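Blog feed cuts my parable posts off before the moral

Asked by Effie Semple, 19 Sep 2021

I keep a blog of short retold stories and fables on a self-hosted install using the Nustine theme. Each post has three parts: a one-line introduction, the story, and a closing paragraph with the lesson. On the site itself the posts display in full. In the feed, and in the email digest built from the feed, the text stops after 100 words. Subscribers get the introduction and half of the story, then a "continue" link.

The setting under Reading is already "Full text". I changed it to "Summary", saved, changed it back and saved again. No difference. I would prefer not to edit theme files.

Agnes Chisholm

The Reading setting is not the only control. Nustine has its own excerpt length, and it overrides the global setting for feeds as well as for the front page. The default is 100 words, which matches what you are seeing.

Go to Appearance, Theme Options, Archive and Feed. Clear the field "Excerpt length" completely. Do not enter 0, which the theme reads as "use default". Save, then purge the page cache.
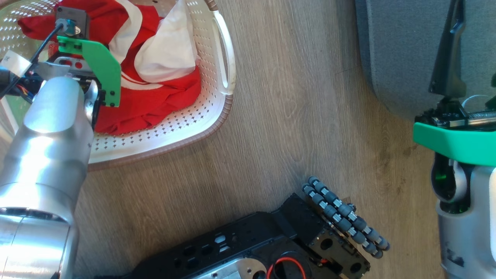
White laundry basket with a green-plated gripper over one edge.

After the purge, open the feed address in a private window and search for the last sentence of your newest post. If it is present, the feed is correct and any remaining truncation is in the digest service. Those services keep their own copy of the feed, and posts already fetched are usually not fetched again. Test with a new post.

Also check older posts for a manual "more" tag. The tag cuts the front page view at that point, and in some versions of the theme it cuts the feed too.

Darius Zamfir

Had the same thing, I just switched themes. Full posts in the feed after that.

Iona Carnegie

Agnes's steps are correct for version 3 of the theme. In older versions the field is under Layout and is labeled "Teaser words". Clearing it there does not save. Enter a number larger than your longest post.

Separate point: if the lesson must not be visible next to the story, leave the excerpt alone and put the lesson in its own post, linked at the end. I do that with 14 of mine.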